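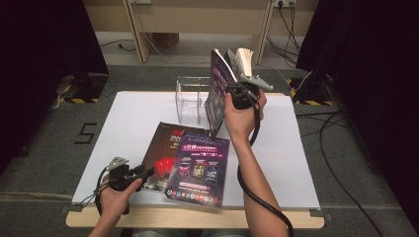
Do you need a consultant, or do you need a Tuesday-style meeting without the consultant?

Sorry, old joke from my last employer. But it's close to the question three readers sent in after the last issue, all of them at firms with fewer than a hundred people, and all of them holding a proposal for a "discovery phase." So let's talk about discovery phases.

A discovery phase is the part of a consulting engagement you pay for before anyone has agreed to do anything. People come in, interview your staff, read whatever you have on the shared drive, and write up what they found. Sometimes that's money well spent. I've seen it spent badly more often than well, and I've been on both sides of the invoice.

The proposal I know best this year came from Rernach, a mid-sized outfit pitching to a parts distributor where I do some bookkeeping oversight. They wanted 352 hours for discovery. I asked what the hours were made of. The answer was a chart with colored bars on it. I asked again and got a second chart, with fewer bars.

When we finally got the breakdown, more than half of the time was "synthesis." I have nothing against people thinking. I'd like to know who is doing it, though, and whether the person who impressed everybody in the pitch will be in the building after week one. In this case she wouldn't. The senior partner was down for 9 hours in total, and part of that was the kickoff lunch.

Xóchitl Chávez, who runs operations at the distributor, did something I'd recommend to anyone. She wrote down what she thought the report would say. It took her one afternoon. Orders get entered twice, the returns process lives in one man's inbox, and the warehouse and the sales desk use different names for the same products. She sealed it in an envelope and told Rernach she'd pay for discovery if they agreed to a discount on anything in the final report that was already in the envelope.

They declined. Politely, and with another chart.

To be fair to them, there are good reasons to turn down a deal like that. Knowing a problem exists is a long way from knowing how big it is, and an outsider can put a cost on something that insiders have stopped noticing. Staff will sometimes tell a stranger what they won't tell the boss. Corentin Gilbert, who spent years at Subramaniam before going out on his own, wrote to me at length on this point. His view is that clients underrate how much of the early work is getting people to agree on what they all privately know. "You can be right in an envelope for ten years," he said. "Somebody still has to say it in the room."

Fair enough. I'd only ask whether saying it in the room takes 352 hours.

Some things I'd want in writing before signing:

Names. Which people, how many hours each, and what happens to the price if they get swapped out.

A page limit on the report. Grallar sent a client of mine a final document of 628 pages. The recommendations started on page 590-something and there were four of them. I've met the client's whole management team and I don't believe any one of them has read the middle.

Ownership of the notes. If you end the engagement after discovery, you should leave with the interview summaries (names removed is fine) and any process maps, in a format you can edit. A locked slide deck doesn't count.

A real exit. Plenty of proposals say you're free to stop after discovery, then put the useful findings in phase two. Read the deliverables list for each phase side by side. If the first one is all "themes" and "opportunities," you're buying a sales document for the second one.

I'd also be careful with the word "proven." Ask what it was proven on. One firm told me its method had been refined over 1397 engagements, and when I asked how many of those clients had come back for a second project, the account manager said he'd have to check. That was in November. I assume he's still checking.

And references. Everyone has two happy clients. Ask for one where the project went sideways, and what they did about it. A firm that can't come up with one is either very new or not being straight with you. The best answer I ever got was from a two-person shop that gave me the phone number of a client who had fired them. He said he'd probably hire them again for something smaller.

As for the distributor, they haven't hired anyone yet. Chávez has started on the product names herself, with one person from sales and one from the warehouse, an hour a week. It's slow and they argue a lot. She may still bring somebody in for the order system, on a fixed fee, with the envelope as the starting point.

Next issue: project management software, and why the free trial of Ramen left me with more tasks than I started with. If you've used it on a team bigger than five, write in. I'd like to hear from someone who kept it past the first renewal.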